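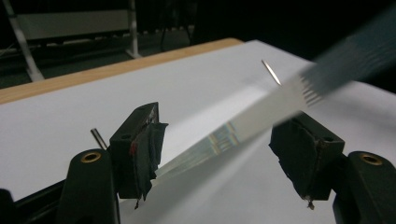
Leopold Aigner wrote in to say that anyone who loses a ruler on a table has too much on the table, and that he has owned the same one since grade school and always knows where it is. He signed his full name and added a postscript suggesting a jar.

I have a jar. I have several, and one of them holds only the lids of the others. My complaint in the last column, which drew 277 replies, most of them shorter than Mr. Aigner's and a few of them kinder, was with the people who decided that the small things we use at a worktable should be see-through, or silver, or so thin that they vanish when turned sideways. I still think they have a lot to answer for.

Take the clear ruler. I understand the argument for it. You lay it on your fabric or your drawing and you can see what's underneath, and for the four seconds when you are measuring something that is a real help. The rest of its life it spends being a pane of nothing. Put it down on a white table and it gives off a bit of rainbow if the light catches it, and otherwise it leaves for good. I have picked up a sheet of paper to look for mine and set the paper back down on top of it. A yellow wooden ruler, the kind with a metal edge and somebody's initials dug into it, has never done this to me.

Pins and needles are worse, because a ruler will at least not end up in your heel. A needle is silver, and it will show itself with one bright glint when the lamp is right and you are looking the other way. Move your head an inch and it's gone. The standard advice is a magnet, and I own the magnet, a heavy dish from Hämmerli that cost more than every pin I have ever bought. It is very good at holding the pins I put in it. Those were never the ones I was worried about.

Then there is the matter of the white tabletop, where I have to accept some blame. For years I worked on my mother's old oak table, which was brown and scratched and showed every pin on it. I replaced it because the magazines had persuaded me that white was clean and modern and would bounce the light around. So I drove to Sillbridge and came home with a Sireck, white on top with a strip of light wood at the edge, and it bounces the light around beautifully. I now do my needlework on something like a ski slope at noon.

A woman at the Sillbridge store told me that people who sew should put down a dark mat. She was right, and I bought one, green, from Grorer. But a dark mat on a white table is an admission that you bought the wrong table, and I see it every morning with my coffee.

Several readers proposed tape. Wrap a strip of colored tape around the end of anything you tend to lose, they said, and your troubles are over. I tried it in October on the ruler, my tweezers and one pair of small scissors. It does work for a while. After that the edges lift, the tape frays into little strings, the strings pick up lint, and you have a pair of tweezers that appears to be growing a beard. I've kept the beard on. I can find the tweezers.

What I would like is simple enough for any manufacturer to manage. Make the ruler clear if you must, and run one thick orange stripe down the edge. Paint the eye end of the needle. Pins got their colored heads a long time ago and I haven't met a person who wanted them taken away again. Someone once looked at a plain steel pin on a pale cloth, said a bad word, and went off and put a red ball on it, and that is the sort of thinking I'd pay extra for.

Mr. Aigner will say I should just put things back where they belong. He may be right about that, and I did go and look for a place where the ruler belongs. It's a drawer under the window. The drawer is lined in white.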